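Nallivside Reading Journal, second printing
By Kocsis Paper Goods

Add to basket | Save for later | Ask us something

The Nallivside is a journal for people who read a lot and remember very little of it. You finish a novel, you tell your sister it was wonderful, she asks what happened in it, and you say there was a lighthouse. Maybe a dog.

Each book gets a two-page spread. The left side has the usual lines for title, author and where you got it (including a box marked "borrowed, still have it"). The right side is blank apart from a small heading that says "Well?" You can fill it or leave it. We have seen both approaches and the blank ones are often the harsher reviews.

There is no five-star scale. The first printing had one, and customers wrote in asking for half stars, then quarter stars. We replaced it with a line running from "gave up" to "missed my stop," and you put a mark wherever you like.

What changed in this printing

The ribbon is longer. The paper no longer lets fountain pen ink through, which Eduardo Frade tested by leaving a leaky pen on it over lunch. The list of abandoned books at the back now runs to 8 pages — by popular demand, and we try not to judge.

Details

Pages: 240, numbered
Ribbons: 2
Cover: cloth, in moss or brick
Lies flat: yes, after the first week or so
Weight: 700 grams, so think twice before reading in bed with it

Shipping

Orders leave us within 24 hours, except in November, when everyone remembers they have relatives. Returns are fine if you haven't written in it. If you have, we will read it, and then we will send it back to you.

Goes well with: Atarel page flags, Droneo clip-on book light
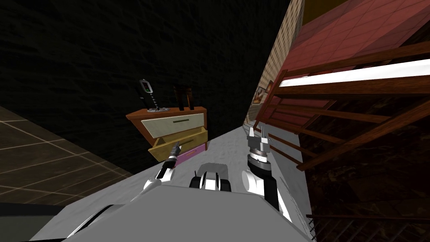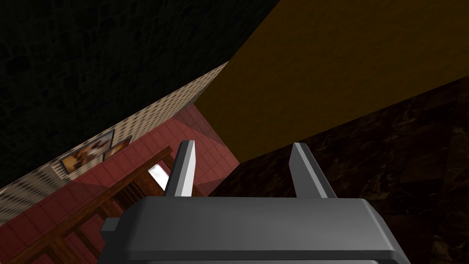
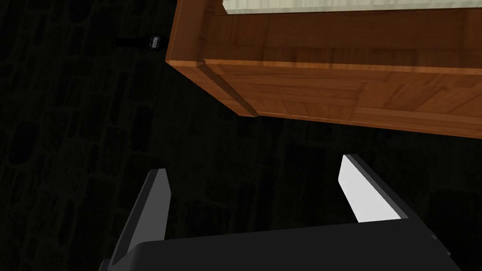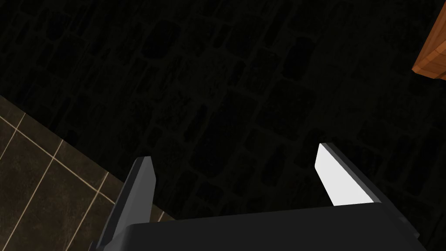

Kocsis Paper Goods — Journals & Notebooks Department

Questions about bulk orders for book clubs go to Eduardo. Clubs of 3 or more get the shipping free, and yes, a couple and a patient friend count as a club.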